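Jalenier Community Help > Home & Workspace > Furniture and surfaces

How do I get a big white tabletop clean without ruining it?

Posted by plevotmont_pete, 2 September 2024

I have inherited a large white table. I say inherited, but the previous tenant of my unit left it behind and the landlord said it was mine now in the tone people use for kittens. It takes up most of the room and I've come to like it. I do everything on it: packages, bills, lunch, a jigsaw puzzle I gave up on in February.

The trouble is the color. There's a general gray haze in the area where my forearms go, a few scuffs that look like pencil but don't erase, and one ring from a coffee mug that has outlasted three attempts to remove it. The finish is smooth and has a slight sheen. I don't know what it's made of. There is no label underneath (I lay on the floor and checked, and found a great deal of somebody's chewing gum).

So far I've used dish soap, then more dish soap, then a spray called Cherkaoui that smells like a lemon having an argument. The haze comes off, then it's back by the next morning. My sister says to use a melamine sponge. My neighbor says a melamine sponge is sandpaper with good publicity. They can't both come to dinner.

What I'm after is a table that looks like this sort of thing, plain white from end to end:

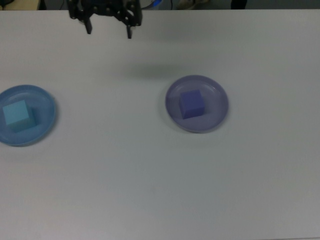
Plain white top, no haze, no rings.

Is there a method, or do I buy a tablecloth and call it a lifestyle?

3 replies

Wafula Gachanja

I looked after the tables in a print shop for 10 years, and white tops were most of what I complained about. Your haze coming back overnight tells me it's soap. Dish soap leaves a film, the film grabs dust and skin oil, and you wipe it down with more dish soap. You've been feeding it.

Go in this order and stop as soon as the table looks right. Most people skip to the last step, and those people own tablecloths.

Strip the film

Mix white vinegar and warm water, one part to four. Wring the cloth until it's barely damp, wipe a section the size of a pizza box, then go over it with a second cloth and plain water. Dry it with a third. Yes, three cloths. The drying matters more than the vinegar does, and it's the part everyone leaves out. If there's any chance the top is stone, don't use vinegar on it at all; one drop of dish soap in a full bucket and a lot of rinsing will get you most of the way.

Get down to eye level with a lamp at the far end when you're done. Film shows up as swirls. If you see swirls, rinse again. A top with nothing left on it gives you soft, even shadows and no streaks, and you'll know it when you get there.
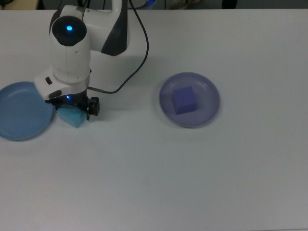

Scuffs and the ring

Baking soda and water, mixed to the thickness of toothpaste. Put it on the mark, leave it for ten minutes and then rub lightly with a soft cloth. Your scuffs are probably metal transfer, from a laptop foot or the underside of a mug, which is why they look like pencil. They sit on the surface and they'll come off with patience.

The ring may need rubbing alcohol on a cotton ball. Try it first near a back corner, or anywhere you can live with a dull patch. If the cotton picks up white, quit immediately. You've got paint there and you are removing it.

About the sponge: your neighbor is closer to the truth than your sister. It will take the mark off and some of the sheen along with it, and a spot with no sheen gets dirty faster than everything around it. I've used one maybe twice on a table I cared about. If you must, use no pressure and keep the thing wet.

Keeping it that way

Damp microfiber cloth at the end of the day, no product. Wash the cloth without fabric softener, or you're back to putting film on the table. Anything heavy that gets dragged around should have felt on its feet. Anything brightly colored and cheap, meaning dyed napkins, kids' blocks, that sort of stuff, shouldn't sit on a wet white surface overnight.

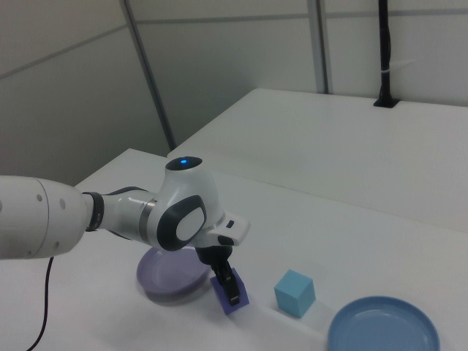

I learned that one from a stack of red party napkins and a leaking cooler. The pink lasted until we sold the table, and the buyer asked if it was a feature.

As for waxes and polishes, don't bother on a smooth top. If it has truly gone dull, there's a paste called Trondisier that I've had decent results with, but it's fussy and you have to do the whole surface or you'll see a line. On a table your size that's an afternoon and a sore shoulder.

tablelegs400

I don't agree about the vinegar, it smells and my cat leaves the room. Plain hot water and a good cloth did the job on mine. Took longer — I'll give him that.

Also, buy a plate. I mean it. Half the rings and smears on my desk came from putting things straight down on it, mugs and oily sandwiches and a glue stick with no cap. Now there's a shallow dish in the middle and everything suspicious goes in there.
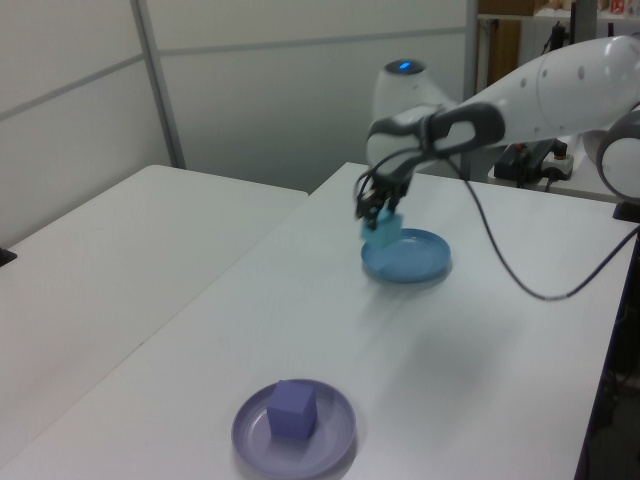

My wife calls it the quarantine. It gets washed with the dinner dishes and the desk gets wiped when we have company, so not often. If the plate has a rough foot, stick some felt under it or you'll be back here asking about scratches.

glossy_in_ohio

just paint it

plevotmont_pete (original poster)

Did the vinegar and the three cloths. First cloth came up the color of dishwater in a sad movie. Haze is gone and hasn't come back after 2 days. The scuffs went with the baking soda. The ring is fainter, and I've put the lamp on it for now while I work up the nerve for the alcohol.

Gum is still under there. Does freezing it work, or should I start a new thread?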